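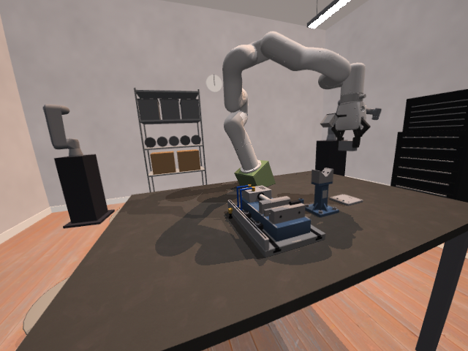 Notebook, bindery bench
03/10/2026

Paste and press day. Carried on with the adhesive comparison for the Banow ledgers. The question is still which paste to use for the new spine linings, and whether the old wheat starch recipe from July is worth the trouble.

Cooked a fresh batch first thing. Starch soaked overnight, then over low heat with constant stirring until it went translucent. It thickened faster than the last batch and I had to take it off early. Strained it through the fine horsehair sieve and let it cool under a damp cloth. Some lumps stayed in the sieve, mostly from the bottom of the pan. I should have soaked it in a smaller bowl and stirred it once before bed.

Test strips are cut from the Arango paper, grain long, 2 cm wide. Marked in pencil on the back:

W - wheat starch, fresh
WM - wheat starch with methyl cellulose
M - methyl cellulose alone
P - the ready-made paste from Patach

Pasted each strip to offcuts of the same binder's board, brushed from the center out, then went over them with the bone folder through silicone paper. All into the nipping press between blotters. Changed the blotters after the first hour and again before lunch.

W went down well and could still be slid into place. WM was the easiest to brush and gave me more open time than I needed. M felt thin, and I don't expect it to hold a lining by itself. P grabbed almost at once. Two of the P strips went on crooked and I left them that way, as lifting them would have spoiled the surface.
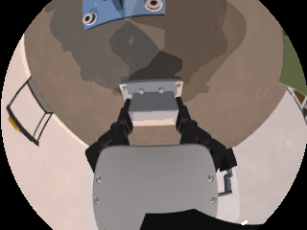 3 min read

Afternoon. Kianoush Jalali came by the bench to look at ledger 4, the one with the loose front board. We opened up the joint a little more. The original cords are sound at the tail and weak at the head, where the leather has gone to powder. Kianoush thinks the board can be reattached with a linen hinge under the old leather, without a full reback. I agree for this volume. Ledger 13 is another matter and will need new leather on the spine, so it stays boxed until the Turnuvier skins arrive.

Lifted the leather along the front joint with the thin spatula. Slow going. It came up cleanly for most of the length, then split near the second band. The split is short and will sit under the hinge. Consolidated the powdery part with a light coat and left it open to dry. Do not touch it before Monday, even if it feels dry on top.

Old spine lining scraped off with a methyl cellulose poultice. It is printed waste, from a seed list by the look of it, with prices down one column. Kept the larger pieces, washed them and put them between blotters in the folder for the ledger. The smaller bits crumbled.

Took the first strips out at the end of the day for a quick look. Peeled one W and one P by hand. With W the paper tore before the paste let go. P came away in one piece with a skin of adhesive left on the board - maybe too dry when it went down, or the jar is past its best. There is no date on the lid. Repeat P with the new jar before ruling it out.

WM and M stay under weight over the weekend.

To do:
Peel the rest and write up against the July sheet
Order more silicone paper
Cut linen for the hinge, leave it wide and trim after
Ask Kianoush for the thinner thread
Wash the sieve properly, there is starch dried into the rim

Leftover paste is in the fridge, back of the top shelf. Throw it out if it smells sour.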